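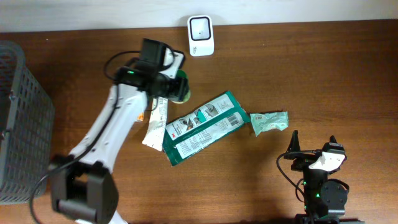 Household Storage and the Everyday Kitchen
Session 4: Decanting, grouping and the trouble with cupboards

Welcome back, everyone, and thank you for the kitchen diaries you handed in. I read every one of them on the train home to Redholm and very nearly missed my stop (twice!). Do keep them going until July if you can bear it, as we shall need them again for the final piece.

Last time we looked at the larder and what became of it once houses got smaller. Tonight we move on to the cupboard, and to the question Obinna Okoro asked at the end of the session: why do we buy a second jar of something when we already have one? I promised him a proper answer and I have half of one.

Deep shelves are a good part of it. A shelf that takes three rows of jars will show you the front row and hide the other two, and whatever is hidden gets bought again. In the Metbridge survey, which you have in your reading pack, 546 households wrote down what they found when they emptied one cupboard, and 100 of them found something they had bought twice without meaning to. Please read the notes on method as well as the tables - people chose their own cupboard, and I suspect many of them chose the worst.
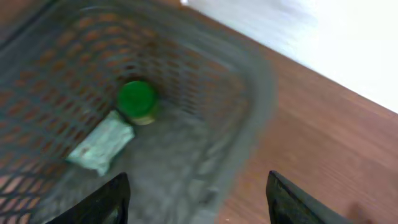 Grouping is the usual remedy. You put the things that are used together in one container, and you lift the whole container out when you cook. My aunt kept her baking things this way in a biscuit tin, long before anyone wrote a book about it, and she could lay her hands on the nutmeg in the dark. The drawback is that a group only works for the person who made it. Ekwueme's chapter is very good on this, especially the pages on shared kitchens, where one person's "baking" is another person's "breakfast".

For next time, please read the Stornano chapter on labels (it is 17 pages, and slow going in the middle, so do make yourself a cup of tea first). Then empty one shelf at home and write about 1000 words on what you put back and where. Bring a rough sketch of the shelf if you like drawing, and we'll start with those at seven o'clock.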